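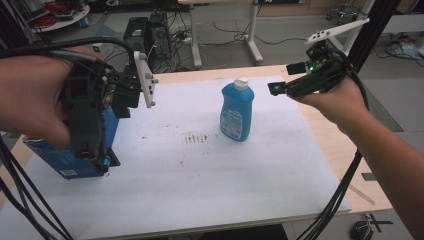

The open house at the Skuvwood lab in May was the first time most of our members had been inside the building since the automation group moved in upstairs. Visitors were let in from two in the afternoon and went up in small groups. The main stop was the hand gripper station, where robots are taught by people holding the tools themselves. One of the staff stood at a light wooden table with a black gripper in each hand, a blue plastic bottle with a white flip cap in front of them on a foam board, and talked the group through the work. The cables from both grippers run to the recording equipment, and every move is saved for training later.

The project is called Silelis. It started as a way to teach two-armed machines to handle household and shop goods: bottles, boxes, tubes, bags, things with lids. The lab has a plan for 3000 recorded tasks by the end of the year. When we visited, the log sheet by the door stood at 574. Staff said the pace has picked up now that they have stopped changing the task list every week.

A single recording is short. The operator starts with both hands back, reaches in, does the job and backs off again. Then the objects are moved to a new spot and it is done over. If the operator fumbles, the take is marked and kept in a separate folder. Several visitors asked why the bad takes are not thrown out. The answer was that the group wants to look at them later, and that storage is cheap.

After the talk, anyone who wanted to could try. There was a line for most of the afternoon. The grippers are heavier than they look and the squeeze takes some getting used to. Most people closed them too early and pushed the object away. Children over ten were allowed to try with an adult next to them, and they did as well as the grown-ups or better. The practice takes were not saved.

The trick, according to the operator, is to slow down before contact and let one hand do the holding while the other does the work. New operators get 2 days of practice before anything they record goes into the main set. After that they work in half-hour turns with a break between, mostly to rest the wrists.

The second stop was the test room across the hall, where a pair of robot arms on a fixed stand repeated tasks learned from earlier recordings. We watched them pick up a small carton, turn it over and set it in a tray. It went well four times. On the fifth try the carton slipped and landed on its side, and the arms kept going as if they still had it. The staff stopped the run and reset. They said this is the most common kind of failure and that they are working on getting the software to notice when it has lost hold of something. No date was given for that.

There were questions about jobs, as there always are at these events. The lab's reply was that the arms are slow and need a person standing by, and that the first trial will be at the Zollstead packing center, sorting returned items on one table for one shift. Zollstead has agreed to host the trial but has not set a start. A few members who have worked in packing had doubts about how the arms would do with torn bags and wet boxes. The staff wrote those down and asked for more of the same by e-mail.

The third stop was the workshop, where the Pramanik finger plates are made. Pramanik is the lab's name for its own line of gripper parts. Visitors could handle some worn sets from a bin by the bench. The plates are swapped out on a schedule, and the old ones are checked for cracks before they go in the bin. Spare parts take up most of one wall. We would have liked more time in this room, but the groups were running late by then and the next one was already on the stairs.

Attendance for the day came to 200, counting children. Coffee ran out before four. Parking behind the building was full for the first hour, and those who came by bus had an easier time of it.

The lab plans another open house in the fall, with longer visits to the workshop and a second gripper station so the line moves faster. Members who want a place should put their names on the sheet at the front desk. Closed shoes are required in the workshop, and bags have to be left in the lockers on the ground floor. The elevator was out of service in May but is due to be fixed by then.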